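Última actualización: 25 de noviembre de 2022

Foro > Casa y chapuzas > Pintura y acabados

Tema: Pintura gris para madera que se va a llevar golpes. ¿Esmalte, tiza o resignación?

cajonero_49
Buenas. Me ha caído encima la tarea de pintar seis cajones grandes de madera para el trastero (botas, herramienta de jardín, balones medio deshinchados, lo que la familia llama «cosas que aún sirven»). En enero pinté uno de prueba con un gris a la tiza de Vondavden, dos manos y cera. Quedó precioso durante una tarde. Ahora cada bota que entra deja su firma.
Pregunto antes de gastar más: ¿esmalte al agua de los de suelo, barniz encima de lo que ya hay, o lijo y empiezo de cero? Presupuesto modesto. Paciencia, más modesta todavía.

tia_lija
Cera en un cajón de botas. Valiente.
La pintura a la tiza es para la cómoda de la entrada, donde se dejan las llaves y poco más. Para lo tuyo, esmalte de poliuretano al agua, tres manos finas, y entre mano y mano un lijado suave. Y quita la cera con disolvente antes, porque encima de cera no agarra ni el arrepentimiento.

Ruddale
Discrepo, como de costumbre. El poliuretano aguanta el roce, pero cuando salta, salta en placas, y reparar una placa en gris liso es un infierno: se ve el parche desde la calle. Yo prefiero un acabado mate que se gaste poco a poco. A los dos años está feo por igual en todas partes y eso, en un trastero, se llama pátina.

tia_lija
Ruddale, tú llamas pátina a la mugre desde que te registraste.

Ruddale
Y con 602 mensajes a la espalda sigo sin cambiar de opinión.

cajonero_49
A ver, aclaro que lo bonito me da un poco igual. Lo que quiero saber es dónde se estropea primero, para reforzar ahí. En el mío lo peor son los laterales inclinados, los que hice en rampa para que las cosas cayeran solas hacia el centro. Idea mía, y estaba muy orgulloso.

Malinowski
Las rampas son lo primero que cae, siempre. El fondo recibe el golpe, pero la pared inclinada recibe el roce de todo lo que baja, y lo recibe en la parte de abajo. Os dejo una foto de un cajón de madera pintado de gris, con paredes en rampa como las tuyas. Fijaos en el panel blanquecino y en el suelo, que es lo que viene al caso.
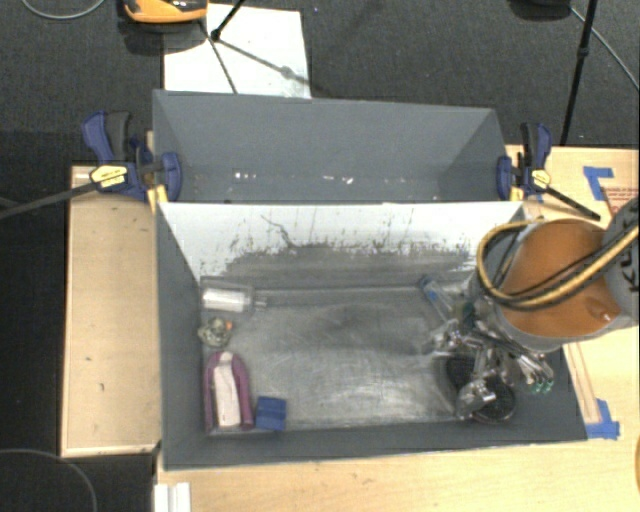
Manchas oscuras en la mitad baja del panel inclinado; suelo con rozaduras y zonas más claras.

Malinowski
Mi conclusión, discutible: pinta todo el cajón con lo que te apetezca y pon una plancha fina en la mitad inferior de las rampas, atornillada, que se pueda cambiar. Pintar más grueso es aplazar el disgusto.

tia_lija
Lo de la plancha lo compro. Lo de «pinta con lo que te apetezca», no. Esas manchas oscuras sobre blanquecino son el mejor argumento que he visto contra los tonos claros en un sitio de uso. Gris medio, satinado, que se pueda pasar un trapo.

Ruddale
En mate también se puede pasar un trapo. Otra cosa es que se note.

pintamonas302
Llego al hilo buscando otra cosa y me quedo por el ambiente. Aporto: a mí el esmalte para suelos de Eltden me ha ido bien en unos estantes del garaje. El secado, eso sí, es una prueba de fe. El bote decía una noche y a los cuatro días todavía se me quedó pegada una maceta. Sigue allí, ya forma parte del estante.

cajonero_49
¿Pegada de verdad o pegada de tirar un poco?

pintamonas302
De tirar un poco y llevarse la pintura. He preferido la convivencia.

Malinowski
Eso es falta de curado, no de secado. Al tacto está seco en unas horas y hasta las dos o tres semanas no ha endurecido. Si metes las botas antes, te da igual la marca que compres.

cajonero_49
Dos o tres semanas con las botas en el pasillo. Voy a tener que negociarlo en casa.
Bueno, resumen de lo que me llevo: quitar la cera, lijar, gris medio satinado, plancha atornillada abajo en las rampas y esperar como un adulto. Empiezo por un solo cajón y vuelvo con el resultado.

Ruddale
Eso dijo el de la pérgola.

tia_lija
Y el de la pérgola no volvió.

Ruddale
Por usar poliuretano.

413 visitas · 15 respuestas · Compartido 7 veces

Este foro utiliza cookies propias y de terceros. Si continúas navegando, entendemos que aceptas su uso.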